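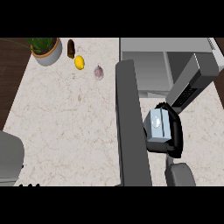

When does the new recycling collection in Cairns Road begin?
It begins on 12th March, and the lorry will come every 2 weeks.

The collection is for glass and tins, and 166 homes are included in the first part. Each home receives one green box from the council. Residents are asked to put the box outside before seven in the morning.

"Many neighbours have asked for this during a long time," said Brenda Mapplebeck, who lives at number 53. "The walk to the bottle bank is steep and I am glad to stop it."

Paper will be added in September. Flats above the shops are not included yet, and Chalerm Nakpan of the residents' group will meet the council to speak about them.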